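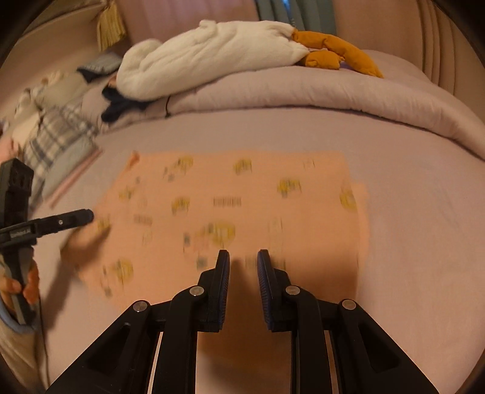
Staff handbook and people team: your questions

Who do I speak to if I'm unhappy with my manager?
Do come to us, please! Imogen Staniforth looks after all the Watside and Tindall teams, and she will happily meet you somewhere away from your desk (most people choose the café over the road). Nothing goes on your file unless you ask for it to.

How long does an appraisal take?
We set aside 60 minutes, though plenty of people run over and that's quite all right. You'll get the form a week beforehand, and it's worth having a cup of tea and a proper think before you fill it in.

Can I move between offices?
Yes, and we love it when people do. Openings at Edau go up on the noticeboard page first, and you can apply once you've been with us for six months. Your holiday and pension carry straight over.

Is there money for training?
There is – up to £1,000 a year each, for anything that has a bearing on your work or on the job you'd like next. Evening classes count. Claims for this year need to reach us by the end of November.

I've forgotten my Grultitz login. What now?
Ring extension 83 and we'll reset it while you wait.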